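Optique pour l'atelier, séance 2 : réflexion spéculaire et réflexion diffuse

Reprenons là où nous nous étions arrêtés en septembre. Un rayon qui arrive sur une surface parfaitement lisse repart avec un angle égal à l'angle d'incidence, mesuré par rapport à la normale. La règle tient en une ligne et elle explique déjà une foule de choses : les miroirs, les mirages dans les flaques, les reflets qui gâchent une photo de vitrine !

Dès que la surface est irrégulière à l'échelle de la longueur d'onde, chaque petite facette renvoie la lumière dans sa propre direction. On parle alors de réflexion diffuse. Le papier, la craie et le plâtre en sont de très beaux cas.

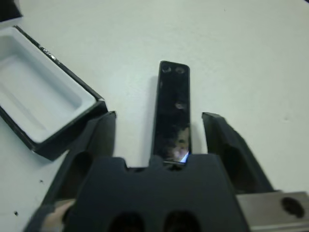

Le brillant d'un matériau ne dépend pas de sa couleur, et c'est un point que j'adore faire découvrir. Un noir peut absorber presque toute la lumière qui pénètre en lui et garder pourtant une réflexion de surface très nette. Regardez la pièce noire posée sur la table blanche : elle porte des reflets marbrés de ce qui l'entoure, alors que le plateau, bien plus clair, reste uni et pâle. Pour un plastique d'indice 1,5, environ 4 % de la lumière est réfléchie en incidence normale, et cette part grimpe vite en incidence rasante (formules de Fresnel, feuille Tikance).

À préparer : placez une lampe devant une plaque vernie, puis devant la même plaque passée au papier abrasif grain 285 du lot Cistar. Notez la largeur de la tache lumineuse à chaque angle et tracez les deux courbes sur le même graphique. Apportez aussi vos propres échantillons, les plus bizarres sont les bienvenus !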